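Home | Laundry Systems | Door Entry | Storage | Parts | Contact

Hornik Shared Laundry Controller
July, by Friederike Kramer

The Hornik controller runs the washers and dryers in a shared laundry room. It is made for apartment buildings, senior residences and student housing where coin boxes are being taken out. One wall unit handles up to 110 apartments.

Residents start a machine with a key fob or a four-digit code. The price is charged to the apartment's account and shows up on the monthly statement. Fobs can be loaded at the office or set to bill after use. If a fob is lost, the office cancels it and issues a new one, and any balance moves over.

The controller comes in 2 versions. The Kunano version is for buildings with a single laundry room. The Inden version links rooms on different floors, so a resident on the fourth floor can see if a dryer is free in the basement. Both use the same fobs and the same wall bracket.

The memory holds the last 3000 cycles. Managers can print them by apartment, by machine or by month. Quiet hours are set in the office menu. With quiet hours set to begin at 10 p.m., the last wash has to start early enough to finish by then.

Each machine needs one relay box, ordered separately. The relay box fits most front-load and top-load commercial machines. Fröhlich dryers need the long lead, part 400, and the order form has a line for it.

The wall unit needs a grounded outlet and a network connection. Cell service in basements is often poor, so we recommend a cable. Mulugeta Adugna in our service department will look over a floor plan before you order and tell you how many relay boxes to get.

Fobs are sold in packs of ten, in gray or blue. Spare brackets and door signs are on the Parts page. 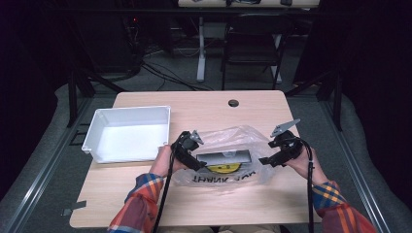

Can residents still use the machines if the network goes down?

Fobs and codes keep working during an outage, and the charges are sent to the office once the connection is back.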